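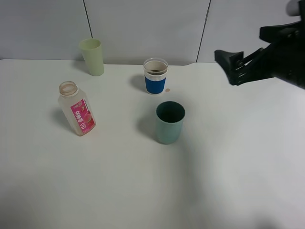 Figure 1. Drink containers on the white table: two plastic cups, a paper coffee cup with a blue sleeve and a peach drink bottle.

What Do We Drink From? A Small Study of Cups and Bottles
Student project report, Godoy College, Design and Materials stream

Why we picked this topic

Our group wanted something everybody on campus handles every day, and drink containers won easily. Between the Basideo café downstairs and the vending machines in the Skokmont building, there is always a cup or bottle within reach of wherever you happen to be sitting. We had no idea how much there was to look at!

We set ourselves 2 questions. Which shapes are easiest to pick up, pour from and put down again? And how much do colour and labelling change which one people reach for first?

The containers

Figure 1 shows four containers of the sort we were interested in. The pale green cup is slightly translucent, while the teal-green one has a matte finish, and that difference alone started a long conversation (half of us wanted to see the drink, half of us really didn't). Both taper, as does nearly every reusable cup we looked at during the project. A taper helps with stacking, and it gives your fingers a natural place to settle.

The paper cup has a ribbed white band below the rim and a royal blue sleeve over the lower body. Sleeves turned out to be our favourite part of the whole project – such a humble bit of cardboard in most cafés, and so much thought behind it. The bottle has a pink label with vertical Chinese characters and a little peach, and the plastic has a faint peach tint to match. Its neck is threaded for a cap and far narrower than the mouth of any cup, so it became our starting point for talking about pouring.

What we did

We asked classmates to pour 300 mL of water into containers of different shapes, carry them the length of the studio and set them down. Everyone did this 10 times and then filled in a short sheet with their favourite, their least favourite and a reason. We weighed what was left so that spills could be compared fairly. For the pouring test we filled bottles to 500 mL and timed how long they took to empty.

What we found

Wide cups with a gentle taper were the most popular to carry. Tall paper cups felt less secure without a lid, although people liked having a sleeve to grip. Bottles spilled least on the walk and were the most annoying to fill, and several people wrote "funnel please" on their sheets.

Colour mattered more than we expected. Bright labels got picked up first, and the fruit drawings got lots of friendly comments.

Next steps

In May we'd love to repeat the carrying test with lids on, and to try the Celulska fibre cups that the café has started ordering. We would also change the feedback sheet, which left far too little room for people's reasons.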